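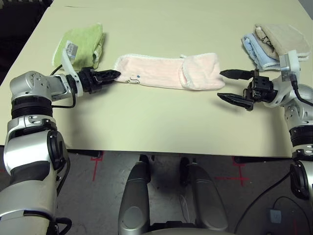 Pink towel and friends, on the big table.

The Linen Question

Every September the guest house at Nundura takes stock of its linen, and every September we learn that we own far more of it than we can find. The book says 500 pieces. The shelves say otherwise, and the shelves have the advantage of being there.

Kátia Assunção has kept the book for 12 years. She inherited it from a predecessor who wrote "misc. cloth" on four pages running and then retired to the coast. Kátia has since broken misc. cloth down into hand towels, bath towels, tea towels, table runners and a category she calls "former," which covers anything that has been cut up for polishing shoes or was once a curtain.

Where does it go? Guests take some of it, of course. A bath towel fits nicely in a suitcase and apparently weighs nothing on the conscience. But Kátia's theory is that most of the loss is internal. Towels go down to the kitchen to mop up one spill and take a job there. Others travel to the beach in somebody's basket and come home a different color, or don't come home. Two summers ago Rogério Meireles opened the trunk of his own car to look for a jack and found about 55 napkins from his niece's wedding, ironed.

The larger argument this year is over folding. We have always folded in thirds, lengthwise, then in half, because that is how the shelves in the upstairs closet were built. Faustine Maillard joined us in the spring from a hotel that rolled everything, and she makes a decent case: you can see what you have, and you can pull one out without bringing down the other nine. The thirds party replies that a rolled towel looks like something you'd be handed on an airplane. Feelings have run higher than you might expect over terry cloth.

For now the ground floor rolls and the upstairs folds. Styliani Zacharopoulos, who sleeps on the landing side and hears everything, reports that stacks have been refolded after 11 at night by persons in socks.

If you stayed with us last season and find something soft at home with a small N stitched in the corner, please mail it back or drop it at the front desk. We won't ask. Kátia will write it in the book under "returned," a page she ruled up herself a few years ago and which currently has 3 entries, one of them a bathrobe that isn't ours.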